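Notebook, adhesives bench
19 March 2015

Carried on with the peel tests from the last batch. Kiyoshi mixed the starch paste this morning, 5 parts water to one part starch by weight, cooked until it went clear and then strained twice. It came out thinner than the July paste. I think the July batch was cooked too long and lost water, and we never weighed it at the end. From now on, weigh the pan before and after and write both numbers on the lid.

Strips: all cut from the same sheet of the Zima book cloth, long side with the warp. Board is the gray Mulcahy. Ginette says the board has been stored flat under the window and might be drier on one side. I took all the pieces from the middle of the stack to avoid arguing about it.

Sets glued up today:
A - starch paste alone
B - starch paste and PVA, half and half
C - PVA alone, the Grirkitz tub with the blue tape
D - methyl cellulose, Shagufta's mix, left over from the paper repair work

All four went under weights for 30 minutes, then out onto the rack with blotter between. D had not grabbed at all at the corners when it came out. Put it back for another 30 and it was a little better. I don't expect much from it on cloth but it is in the plan so it gets tested.

Problem with B. The mix started to go stringy in the pot after I had done the first few strips and it dragged when brushed. Arsalan thinks the paste was still too warm when the PVA went in. Could be. The later strips in set B have visible ridges under the cloth and I have marked them with a pencil cross on the back. Keep them in the test but read them separately.

Hand peel on the old sets (glued last July, stored in the drawer):
Starch alone lifts cleanly with a slow pull, cloth comes away whole, a thin skin of board comes with it. PVA alone does not peel. The board splits first, every time. For anything that may need to come apart later this rules it out, which is what Styliani said at the start.
The mixed set is in between and not very even. One strip came up like the starch ones and the one cut next to it tore the board. I would want a better mixing method before trusting any result from it.

Also tried a damp blotter on the old starch strips, left on for 6 minutes. Softened enough to slide a bone folder under. The same on the PVA strips did nothing except curl the board.

From the white table:

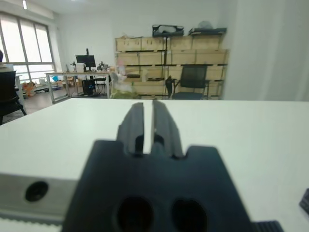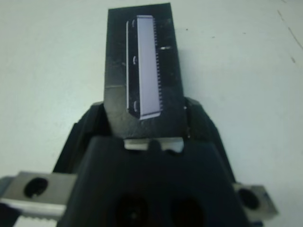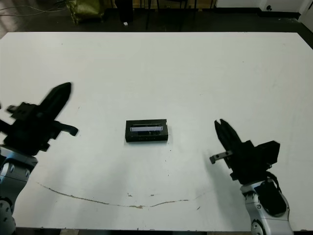

Brush notes. The flat hog brush leaves lines in thin paste. The round one is better but holds too much and floods the edges. Shagufta has offered her 2 inch goat brush, to be washed in cold water only and hung up, not stood in the jar.

The Zurari spring gauge sticks near the low end of the scale. I tapped it and it jumped. No point in pulling the new strips with it until that is sorted out. Arsalan will open it up and look at the spring. If it can't be fixed, we hang weights from a clip, as before - slower, but the readings were all right.

To do:
Cook a fresh batch of paste and let it go fully cold before mixing set B again
Cut more strips from the same sheet while there is still enough of it
Ask Ginette about the order for board
Label the rack, A and C look the same once dry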